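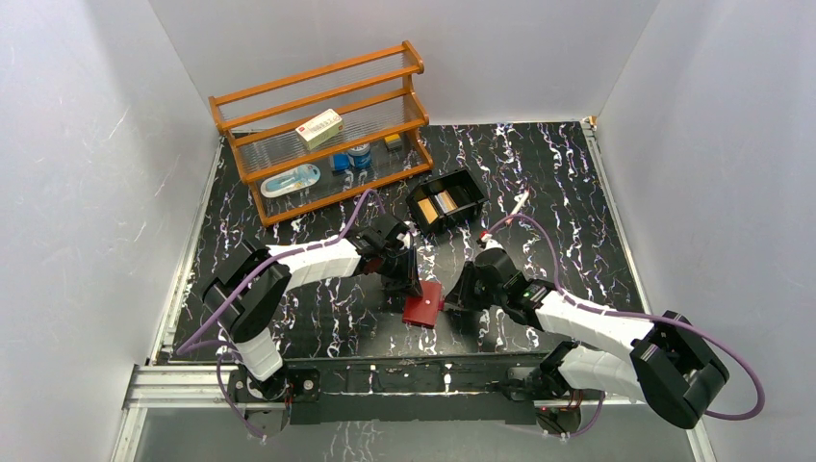
According to Sigita Žukauskas, the trouble with a rated life is that everyone reads it and only the seller knows what it means. She raised the point while we were still deciding what to count, and it changed the coding sheet. We had planned a single column for "rated operations." We ended up with separate columns for mechanical life, electrical life, and a third kind of life that comes with no load, no temperature and no adjective, and which we came to call plain life. Plain life was by far the most popular.

The corpus is 2,993 listings for panel-mount rocker switches, gathered from public seller pages up to the end of July. A listing was kept if it gave a current rating anywhere on the page, including inside the product title, where ratings tend to gather when they have nowhere else to go. Duplicates were removed when the text matched word for word. Listings that differed only in the seller's name were kept, on the grounds that a buyer would meet them as different products. Mircea Marinescu argued against this choice and lost, and his alternative count is in the appendix, where it makes every result a little worse.

### 4.2 Current ratings and the missing load

A switch rated at 10 A is rated at 10 A into something. For a resistive load the number can be taken more or less at its word. For a motor or a bank of lamps it can't, as the inrush is several times the running current and the contacts feel all of it. The listings are relaxed about this. Of the full set, 416 named a load type beside the current. The rest gave amps and volts and moved on to praising the housing.

We did not expect sellers to print derating curves. We did expect the voltage to be marked AC or DC, which matters a good deal to an arc. An AC arc gets a chance to go out every time the current crosses zero. A DC arc has no such appointment, and a contact gap that is comfortable at 250 VAC may be hopeless at a much lower DC voltage. Several listings offered the same current at "12V/250V" with a slash between the two, and the slash was asked to do a lot of work.
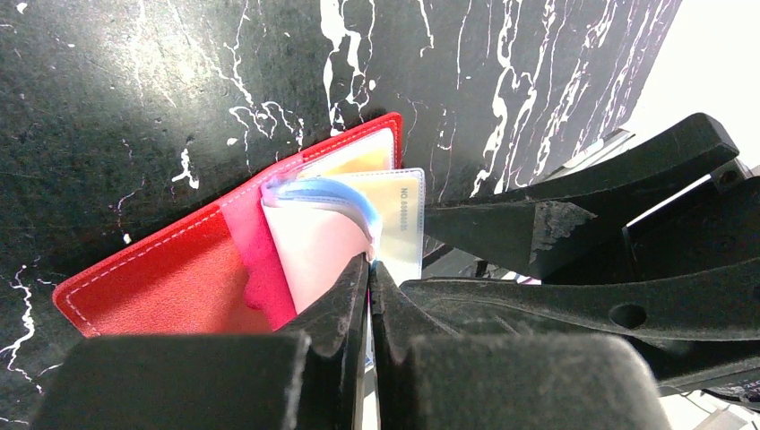
Austra Kairys replied that we were being hard on the slash, and that printed catalogs had used it for decades without anyone burning down a boat. Her comment on the first draft went on to say that a catalog reader of that period would have had the approval sheet in the same binder. We agree with the second half. The slash was shorthand for a table on the next page. What the listings have kept is the shorthand.

To see whether the table still existed somewhere, we wrote to the sellers of 165 listings and asked for a datasheet. The message was short, gave the part number as printed, and asked for the electrical life test conditions. Replies fell into a few kinds. Some sellers sent a proper datasheet and were a pleasure to deal with. Some sent a drawing with dimensions and no ratings. A good many sent back the listing text, now as a PDF. One reply assured us that the conditions were "normal," and a follow-up question got us the same word in capitals.

The four product lines we had chosen for close reading behaved as follows.

- **Astar** supplied separate AC and DC ratings, with the load stated for each. The current in the listing title was the resistive AC figure, the highest of the set.
- **Skendby** supplied a dimensional drawing. The ratings block on the drawing was present and blank.
- **Iyer** supplied test conditions for mechanical life only. The listing had given the same number with no label.
- **Plenus** supplied a datasheet for a different switch, and, when asked again, for a third one. Both were very thorough.

Volkan Türkmen coded the replies a second time without seeing the first codes. The disagreements were nearly all over whether a blank ratings block counts as "ratings provided." We settled on no.

A unit is also easy to lose. Operating speed was sometimes given as cycles per minute, sometimes per hour, and now and then as a bare 1,000, which we coded as missing after a longer discussion than it deserved. Anyone repeating the work should decide this before starting.

**Figure 3.** Two robot arms at a black work surface, with a shelf rack.

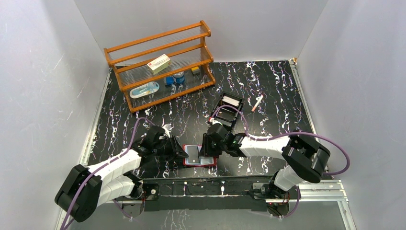 ### 4.3 Terminal descriptions

Terminals were coded by style and by width. Style gave little trouble, apart from the sellers who use "pin" for everything that sticks out of the back. Width was stated less often than we had hoped, and a quick-connect tab of unstated width is a guess with a hole in it. Mārtiņš Sepp checked the stated widths against the drawings where we had both.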